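계량컵 1컵이 도대체 몇 ml인가요?

나다레오 살림 Q&A > 요리 기초

반죽은왜질까

외국 레시피로 머핀을 굽는데 세 번째도 죽이 됐습니다. 밀가루 2컵, 우유 1컵이라길래 그대로 했어요. 블로그 주인인 Stanisława Jabłońska 님은 "누구나 성공"이라고 적어 두셨던데, 그 누구나에 저는 없나 봅니다. 컵이 나라마다 다르다는 말이 사실인가요? 집에 있는 건 200ml짜리 하나입니다.

2023년 1월 25일 · 조회 108

에르눌리츠댁

사실입니다. 한국과 일본은 보통 200ml, 미국은 240ml 안팎, 호주는 250ml예요. 다만 전부 같은 컵으로 쟀다면 비율은 그대로라 컵 크기만으로 죽이 되진 않습니다. 레시피에 달걀이 있죠? 달걀은 컵을 따라 작아지지 않거든요. 나머지가 줄었는데 달걀만 제 크기면 반죽이 질어집니다. 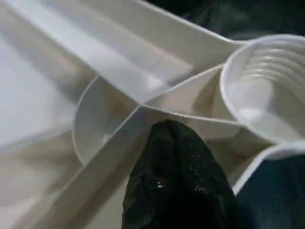 사진 출처: Mirnness 주방노트

흰 플라스틱 계량컵은 어디서나 싸게 파니 미국식으로 한 벌 들이시든가, 그게 싫으면 저울을 쓰세요. 밀가루는 퍼 담는 방식에 따라 1컵이 120g도 되고 150g도 됩니다. 저는 64g짜리 버터를 눈대중으로 자르던 사람인데 저울 사고 개과천선했습니다. 아, 머핀 반죽은 날가루가 안 보이면 그만 저으세요. 더 저으면 질겨집니다.

도움돼요 13

밥숟갈계량단

저는 종이컵 씁니다. 잘됩니다. 머핀은 안 구워 봤습니다.

도움돼요 8

반죽은왜질까

달걀 세 개 들어갑니다. 그것도 왕란으로요. 저울 주문했습니다. 종이컵 님도 감사합니다, 아마도요.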